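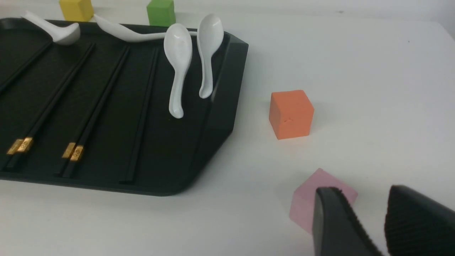

Adaeze Okeke wrote to us that she had owned eleven nice pairs of chopsticks in her life and could currently lay hands on three and a half of them, and did we sell anything that would stop this. We do. It is a tray.

The Birkum Table Tray is black plastic, with a raised rim and long shallow grooves down the inside. A chopstick set down in a groove tends to stay in it, which is more than can be said for a chopstick set down on a kitchen counter, where it heads for the gap beside the stove. The corners are angled off, so it goes into a drawer without a fight, or at least without that fight.

What fits

Chopsticks of the usual home length, laid side by side. The black ones with the gold-colored bands are our Tirnska pairs, sold separately, and yes, black chopsticks on a black tray can be hard to spot at dinnertime. The bands help. If you own the plain kind, get the tray in gray or learn to feel around.

Soup spoons are another matter. The white ceramic ones are also ours, and the grooves were never meant for them. A spoon with a bowl that deep will lie along the rim, or lean on it, or do whatever it likes. Bello Ogundipe in our shop has spent much of his working life trying to make them line up and now recommends a jar.

Care

Wash the tray by hand in warm soapy water. An old toothbrush gets sesame seeds out of the grooves. Top rack of the dishwasher is fine too, but put it in face down or you will open the door to a small pond. Keep it away from the burners. The ceramic spoons can take the dishwasher; the gold bands on the chopsticks would prefer that you didn't.

Ordering

Color: black or gray
Item number: 384
Price: $10 for the tray alone
Bundle with 4 ceramic spoons and two Tirnska pairs: $63
Ships in about a week, spoons wrapped separately

Returns are accepted on unused trays. Chipped spoons we replace if you write within the month and send a picture of the chip. Single chopsticks can't be ordered, though we are asked constantly. Mrs. Okeke, we are sorry about the half.

The gray tray is out of stock until November.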